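Manipulation papers should report failures by camera view, and a single success rate should stop being accepted. The Rusteck comparison published in June scored 800 episodes and gave one number for each policy. 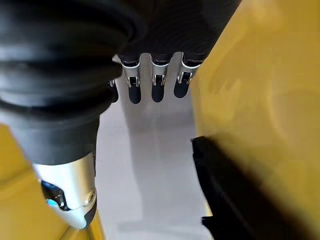
One number hides where a policy goes blind. A wrist camera sees its own fingers first and the part second, and a head camera has the opposite problem.
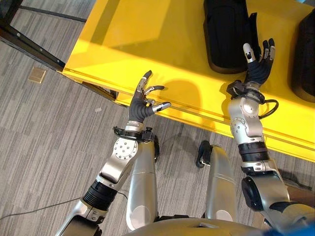
Head view, both hands open at the yellow table.

We relabeled 400 of the episodes by which view still held the part at contact. In 131 the wrist view did not. 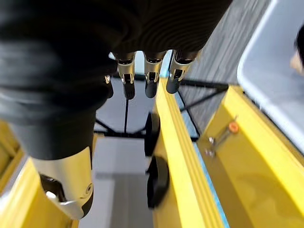 Averaging those with the rest rewards policies that lean on the head camera. A table with 3 rows would fix this: wrist only, head only, both. Terkgate already logs the fields needed to fill it.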